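Why I'm Keeping My Old E-Reader
Print this page | E-mail this page

Every December the same thing happens. The gadget sites put up their buying guides, the stores in Stevville put the new models on a stand by the door, and I start wondering whether the device I own is good enough. This year the device in question is my Zulton e-reader. The Zulton people have a new one out with a color screen, a faster chip and a pen, and I had the money set aside for it. I have decided not to buy it, and I want to explain how I got there.

My current reader has 8 GB of storage. The new one has a lot more. On paper that looks like an easy win for the new one, but I went and checked what I had used. There are 54 books on mine, and they take up so little room that the storage bar looks empty. I read novels and some history. If you read comics, or big scanned manuals full of charts, your answer will be different and you should probably spend the money.

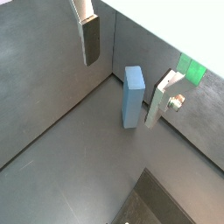 A blue block between two gripper fingers.

Then there is the screen. I tried the color model in the store and it is fine. The covers look nice in the library view. Once you open a book, though, you are back to black letters on a gray page, and on the unit I held the gray was a little darker than on mine. I turned the light up to make up for it. The salesman said most people do. I would be paying extra for color on the one screen where I spend the least time.

Speed is harder to argue with. My reader is slow. It takes a while to wake up, and searching inside a long book is a chore. But I timed a page turn on both, as well as a person can with a phone in one hand, and the difference was too small for me to care about. What I do all evening is turn pages. What the new chip does better is open the store, and I would like to be in the store less.

The pen is the part that tempted me. My friend Triin Vītola has had a pen model from Priedītis for two years and writes in the margins of everything. She says she remembers more of what she reads. I believe her. I also know that I own several nice paper notebooks with writing on the first page only, and I don't think a pen that needs its own charging would have changed that. Triin was a note taker before she bought the thing. The people who make these devices would like us to think it works the other way around, that you buy the pen and become the person who uses it.

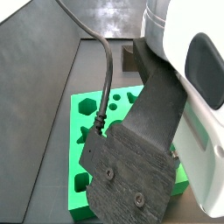 What bothers me more than the price is the way support gets handled. Zulton has already said that my model will get security fixes but no new features. I can live with that. The reader does what it did on the day I bought it, and I was happy with it then. But the wording of the notice was all about how much I would be missing, with a button at the bottom for the trade-in offer. The offer was not enough to buy a decent case. A company that sells books ought to be glad that somebody is still buying books on an old machine.

There are two things that would change my mind. One is the battery. It used to last me a month and now it lasts 8 days or so if I leave the wireless on, longer if I remember to turn it off. When it gets down to a weekend I will have to do something, and a battery swap on this model means heating the glue and prying off the back. I have read the instructions and I would rather not. If Zulton sold a reader with a back that came off with screws, I would order it tonight, black and white screen and all.

The other is library lending. The library system here moved over to the Stanania app last spring, and my reader can't run it. I have to borrow the book on a laptop and copy it over with a cable. It's a nuisance - I have forgotten to do it before a trip and ended up reading the airline magazine. The new model has the app built in. That is the best reason on the whole list to upgrade, and it isn't mentioned anywhere on the box.

So I am putting the money back in savings for now and I ordered a longer cable.

Print this page | E-mail this page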